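Pad choice for handheld grippers - soft blue or the dark ones?

Workshop Talk > Grippers and End Effectors

cold_solder
Posted in April, 19:40

I've been trying to settle which finger pads to order more of and have managed to settle nothing, so I'm handing it over to you lot. Handheld two-finger grippers, the sort you squeeze yourself, camera looking out over the fingers. Task is cutlery sorting: pick a thing out of a metal tray, put it on the tablecloth, try not to swear on the recording.

I've got one bright blue pad and one dark navy on the same gripper. Yes, I know. The blue came from Votasness and the dark is what was left in the drawer.

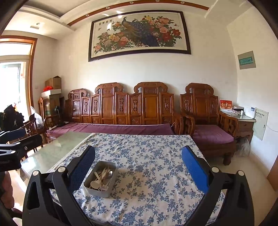
Dark pad on the left finger, bright blue on the right, tray waiting its turn.

So far 200 picks. Plastic spoons are fine. The metal spoon is fine if you get it by the handle and a comedy if you go for the bowl. The thin wooden sticks are where I lose the will to live. 19 drops, nearly all of them sticks.

Do I match the pads, and if so to which?

trolonham_tim
Match them before you measure anything. With two different rubbers you've got one finger that grips and one that slides, and the stick rolls towards whichever one is losing. Your 19 drops tell you about the pair and nothing about either pad.

cold_solder
That's fair and I resent it.

beltdrive
Disagree with the above, a bit. I ran mixed pads for months on the Akyol fingers and the drop rate hardly moved when I went to a matched set. What moved it was approach angle. Sticks want picking up side-on with the finger tips nearly flat to the tray. Come in from above and you're pinching a round thing between two flat things and hoping.

trolonham_tim
"Hardly moved" over how many picks?

beltdrive
Enough.

trolonham_tim
Right.

Mrs_Torque
Has anyone asked about the tray? Thin things lying against a metal wall are horrible whatever rubber you use, because the finger meets the wall first. We put a folded cloth in the bottom of ours at Ciltcombe and half the trouble went away. The other half was the operator (me).

cold_solder
No cloth in mine. I did try it two-handed this afternoon, second gripper coming in from the right. Felt like eating peas with two pairs of garden shears.
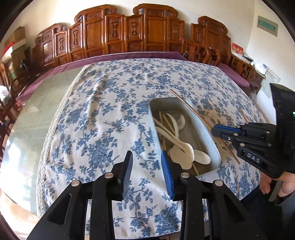

Two grippers, one tray. Long chopstick over the right-hand rim, fork out on the cloth.

The fork is the grey thing at the back, doing its best to pass for a flower. I'd like to know how anyone's vision model copes with that cloth, since mine sulks.

beltdrive
Plain cloth for testing grippers, flowery cloth for testing cameras. Doing both at once is how you end up posting on here.

Also that long chopstick is a gift. Half of it's sticking out past the rim, grab it there.

Mrs_Torque
Leave the flowers in, I say. People own tablecloths. If it only works on a grey bench I don't want it.

trolonham_tim
Agree with Mrs T, which I'd like noted. But change one thing at a time. Same cloth, same tray, blue on both fingers, another 200 picks. Then dark on both. Log sticks separately from spoons or the spoons will flatter you.

cold_solder
That's 400 more picks by hand. My thumb has asked me to object.

trolonham_tim
Do it in batches, then. 6 sessions or so and you're there.

beltdrive
And try it side-on while you're at it.

trolonham_tim
NOT while you're at it. That's a second variable.

beltdrive
It's a better variable.

cold_solder
Plan for now: blue on both, ordering another pair from Votasness tonight, approach from above as before so Tim can sleep. Side-on gets its own run at the end. Will post the drops when I've got them. If anyone has a spare set of the dark pads going cheap, message me - I've only got the one and it's nicked at the corner.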